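Visit Report: Rinaldi Restaurant, Greterwood, Kitchen Open Day in May 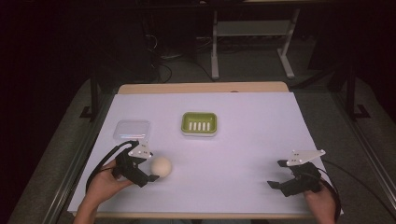
Soap dish, lidded container and ball on the paper sheet.

Doors opened at 2 p.m. and the kitchen tour left from the bar. Jianhua Deng, head chef, took us through cold prep, the pasta room and the pass. The dining room seats 68, with 6 more places at the counter.

Dough is rested overnight and rolled to order. The oven, a deck model fitted last year, was reading 489 degrees Fahrenheit; the set point is 500. Flatbreads go in directly on the stone.

Tasting portions were braised rabbit, bean soup and a fennel salad. The soup was underseasoned. The rabbit was good and the sauce had been properly reduced.

Jahangir Roy runs the floor and handles bookings. Street parking is limited after 5 p.m.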